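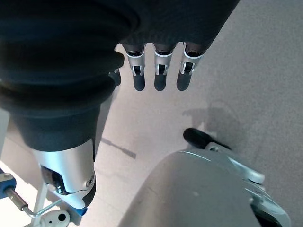
About the Tustcombe School of Home and Bedside Care

Welcome, and thank you for stopping by! We're a small school in Tustcombe that teaches people how to look after other people. Some of our students are headed for jobs as care aides in nursing homes and hospitals. Others have a mother or a husband coming home next month and would like to feel a little less frightened about it. We teach both kinds in the same classroom, on purpose, and they generally end up sharing notes and phone numbers (and, in the April group, an awful lot of banana bread).

You'll find us upstairs on Zullholm Street, above the dry cleaner. There's an elevator around the back, and the parking is free after 5:30.
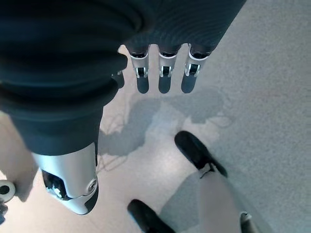 Sheila Hebden
Founder and Lead Instructor

I started this school because of my father. He came home from the hospital with a bag of pills, a folder of papers and a daughter who had no idea how to change a sheet with somebody still lying on it. A neighbor of ours, a retired ward nurse, came over that first evening and showed me how to roll him toward me, tuck the old sheet in behind him, and bring the clean one through from the other side. It took her a few minutes. I had been crying over it since lunch, and I have thought about that evening more often than almost any other in my life.

So I went back to school myself, worked eight years on a long-stay ward in Tastmont, and all that while kept meeting families who were standing exactly where I had stood. They loved the person in the bed, and they didn't know where to put their hands. When the upstairs rooms on Zullholm Street came up for rent I signed the lease before I had a single student, and my husband has been very nice about it ever since.

What we teach

Our main course is the Bedside Care Certificate, which runs for six weeks in the evenings. We begin with the bed, and new students are sometimes surprised by how long we stay there. You will learn to make it empty and make it occupied, to raise and lower it without startling anyone, to set a pillow so the neck is supported, and to check the sheet for creases under the heels and hips, where skin gets sore first. After that we go on to washing, dressing, meals, moving from bed to chair, and keeping a daily record that the next person can read.

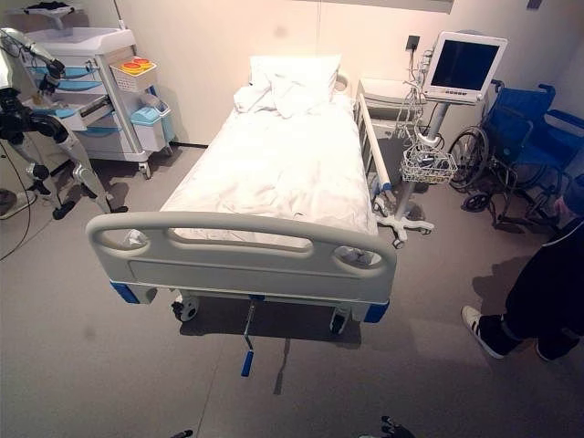
An adjustable bed with its side rail, and the drawer cart alongside.

We also spend a good deal of time on talking. Say what you are going to do before you do it. Knock, even if it's your own house. Ask whether they want the blanket up or down, and then wait for the answer, which may take a while to come and is worth waiting for.

For families in a hurry there is our Coming Home Saturday-style short class, which fits the basics into one long day with soup in the middle. We hold it whenever enough people ask, so please do ask.
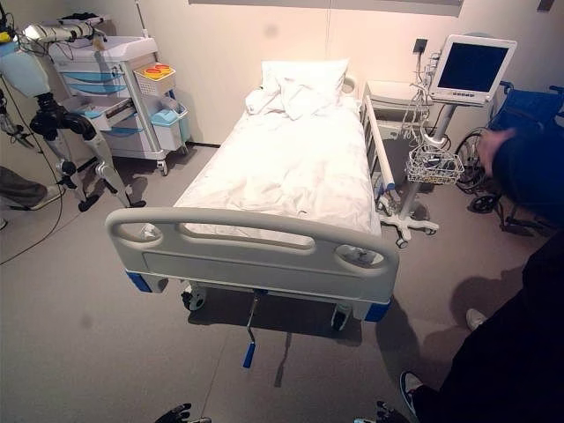 White linens, and the crank with the blue grip at the foot of the bed.

Who you'll meet

Seema Bhatia runs our admissions and also teaches the class on lifting and moving. She was a physical therapy assistant for years before she joined us, and if you bend from the waist in her presence you will hear about it, kindly, several times. She reads every application herself and likes to phone people back in person, so if an unfamiliar number rings you in the early evening, do pick up!

Our help with fees comes through the Vishwakarma Fund, set up by the family of a former student. It covers up to $600 per person toward the certificate course, and Seema can send you the form.

So far 317 people have finished the certificate with us. Their names are on the long wall by the stairs, and we're going to need to start on the other wall soon.

Come and see us

Visitors are very welcome on any class evening. Ring the bell marked School and give us a minute to get down the stairs.

Page last updated 7 November 2022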